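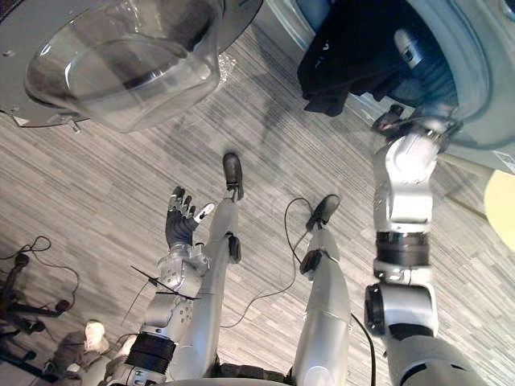 The changeover safety check, Flallis Cottage, with my comments

By Mervyn Bunting
2019-08-19
39 shares | 2 comments

People who let out a cottage keep asking for a copy of our list, usually after something has come off a wall. So this is the one we used at Flallis after the last guests left, with the results as I wrote them down. Seija Salminen drew up the items and I added the comments. She has asked me to point out which of us did which.

OK means fine. WATCH means fine today. FIX means somebody is going to have to ring a tradesman in Holtadham and be charming.

OUTSIDE

Front path, level and clear – WATCH
The slab by the gate has started to rock again. It rocks towards the rose, so at least you know where you'll end up.

Gate latch – OK
Stiff. Closes if lifted. There is a note for guests saying "lift", and they push.

Outside light and sensor – FIX
Comes on for cats, moths and the neighbour's bonfire. Does not come on for me carrying a box. Sensor needs turning to face the path. Bhavana Panicker has the long ladder and has agreed to lend it provided I'm not the one who goes up it.

Handrail to back steps – OK
Put my full weight on it, which is a fair test of anything.

Bins, and space around oil tank – OK
Someone had stored the garden chairs against the tank. Moved them. Tank gauge reads, sight tube clean, no smell.

HALL AND STAIRS

Front door opens from inside without a key – OK
Thumb-turn fitted in February after the business with the locksmith. Smooth.

Stair carpet – WATCH
One rod loose near the top. I tightened it with a coin. Seija would like it recorded that a coin is not a tool.

Smoke alarm, downstairs – OK
Pressed and held. Loud. The dog has gone to live in the car.

Smoke alarm, landing – FIX
Pressed and held. Nothing. Opened it up and found no battery, and then found a battery of exactly that size in the television remote, so I think we can close the enquiry. New one fitted, retested, works. I've left it as FIX so that we change to the sealed sort, which can't be robbed by people who want to watch the snooker.

Stair window restrictor – OK
Holds. Opens far enough for air and a thin cat.

KITCHEN

Carbon monoxide alarm – OK
In date, tested. It had been put away in the cutlery drawer "because of the blinking light", according to the guest book. Back on the wall.

Fire blanket – OK
Hung by the door and not above the hob. This sounds obvious until you've looked in other people's cottages.

Hob, all rings light, flame blue – OK
The back left needs a few goes.

Fridge temperature – OK
Thermometer on the middle shelf says what it ought to. Also on the middle shelf, half a jar of something from Imani Koech, unlabelled, which we are treating as a condiment.

Kettle, toaster, leads – WATCH
Kettle fine. Toaster lead was draped across the sink, and I've shortened the run. Crumb tray emptied. I would call it a fire risk, although birds have called it lunch.

First aid box – FIX
Contains an eye bath, a sling and one very small plaster. Everything anybody could possibly want has been used, as usual. Restock.

LAUNDRY

Washing machine, door glass and hinge – OK
No cracks, no play in the hinge when lifted. Door to be left open between lets so the seal can air.

Drum empty before leaving – WATCH
A black garment hanging out of the drum does not count as an empty drum. Goes on the list every time and will go on it next time too.

Inlet hoses and taps – OK
Dry to the touch. Turned both taps off and on again so they remember how.

Filter – OK
Opened with a tray underneath. I learned about the tray the other way.

Plug and socket – OK
Own socket, no extension lead, no scorch marks.

BATHROOM

Hot water at basin – FIX
Far too hot. Seija's rule is that if you swear, it fails. The mixing valve was fitted by a man from Brotarau Plumbing, who told us to have it looked at yearly and then moved away. Yuto Aoki is going to show me how to adjust it.

Shower head descaled, run through – OK
Ran it good and hard with the window open and stood outside. Do this after any empty spell, even a short one.

Bath mat grips – WATCH
More of a suggestion of grip. Replace before winter.

Pull cord – OK
Somebody has plaited the end. Quite nicely.

BEDROOMS

Bunk ladder and guard rail – OK
Bolts checked with the proper key, which I'd like Seija to note.

Wardrobe fixed to wall – OK
Tried to pull it over. It declined.

Blind cords tied back – FIX
Cleat missing in the small room. Cord knotted out of reach for now and the blind left up. No children in there until it's done, and I've told the agents at Văduva Lettings so in writing.

Electric blanket – FIX
We don't supply an electric blanket. Removed.

SITTING ROOM

Stove glass and rope seal – OK
Swept by a proper sweep, certificate in the folder under S. It was under C. We've had words.

Hearth clear – OK
Log basket moved back to where the tape mark is. The tape mark is not decorative.

Extension leads – WATCH
Found one plugged into another one behind the sofa. Took away the second and have hidden it.

RESULT

18 items OK, which I'd have said was good going before I read the rest. The FIX ones get done before anyone sleeps there. I've set aside £300 for the lot and expect to be laughed at.

Next check at the next changeover. Seija is bringing a screwdriver.

2 comments

Bhavana Panicker
The ladder is behind the shed. Please send Yuto. Also your back left ring only needs the cap cleaning, I told you that last year.

Imani Koech
It's lime pickle! It was labelled when I gave it to you.

Contact: use the form on the Flallis Cottage page
© Mervyn Bunting. Copy the list if you like, leave the comments alone.
Back to top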